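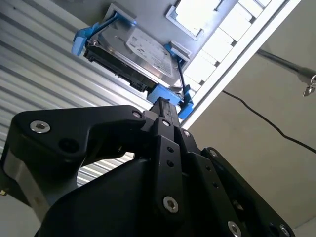 How Computers Remember

A computer has two kinds of memory. One kind is fast and forgets everything when the power goes off. The other kind is slower and keeps what it is given. This page is about the second kind, which is called storage. Your saved games, your school reports and your photos are all kept in storage.

Bits and bytes

A computer stores everything as bits. A bit can have only 2 values, written as 0 and 1. Eight bits in a row make one byte. A byte is enough space for one letter of the English alphabet, one digit or one comma.

The word "cat" takes up three bytes. A short story of 630 letters and spaces takes up 630 bytes. Pictures need far more room, because the computer has to store the color of every tiny dot. Sound and video need more room still.

Big amounts have their own names:

Kilobyte: one thousand bytes
Megabyte: one million bytes
Gigabyte: one billion bytes
Terabyte: one trillion bytes

Suppose a game called Ramix needs 10 gigabytes. A storage drive with 200 gigabytes of free space could hold Ramix and 19 other games of the same size. After that it would be full.

Storing bits with magnets

A hard disk drive stores bits on round, flat plates called platters. Each platter has a very thin magnetic coating. While the drive is working, a motor spins the platters at high speed.

A small arm reaches across each platter, a little like the arm on a record player. At the tip of the arm is a part called the head. The head floats just above the surface on a thin cushion of air or gas and should never touch it. If it does, the surface can be scratched and data can be lost. This is called a head crash.

To write, the head uses a magnetic field to set tiny areas of the coating in one direction or the other. To read, the head senses where the direction changes. The drive turns these signals back into 0s and 1s.

The areas stay magnetized when the power is off. A file saved in December will normally still be there in spring.

Storing bits with electric charge

A solid-state drive has no platters and no arm. It stores bits in chips. Each chip contains billions of very small cells, and each cell can trap an amount of electric charge. The amount of charge tells the drive which bits the cell is holding.

Solid-state drives are quicker than hard disk drives – there is no waiting for a platter to turn or an arm to move. They are also quiet. Hard disk drives usually cost less for the same amount of space, so they are still used where a great deal of data must be kept.

Memory cards and USB sticks also store bits as trapped charge.

Parts that work together
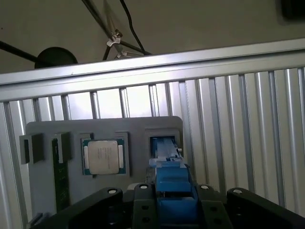 Computer components held in a gray plate.

Storage does no work alone. The processor follows the instructions in a program. The working memory, or RAM, holds what the processor needs right now. When you open a drawing, the computer copies it from storage into RAM. When you change the drawing, the change is made in RAM first. Saving copies it back to storage.

This explains why unsaved work can vanish in a power cut. It was in RAM, and RAM loses its contents without power. Some programs save a copy every few minutes to prevent this.

What happens when you delete a file?

On many drives, deleting a file does not wipe its bits right away. The computer keeps a list of files and where each one is stored. Deleting removes the file from the list and marks its space as free. The old bits may stay until something new is written over them.

Backups

All drives wear out in the end. A backup is a second copy kept in a different place. Two copies on the same drive are not a good backup – if the drive fails, both are lost.

Words to know

Bit: the smallest piece of data, either 0 or 1.
Byte: a group of eight bits.
Platter: a spinning plate inside a hard disk drive.
Head: the part that reads and writes data on a platter.
RAM: fast memory that is emptied when the power goes off.
Backup: a spare copy of data.

Page last checked: October 23, 2025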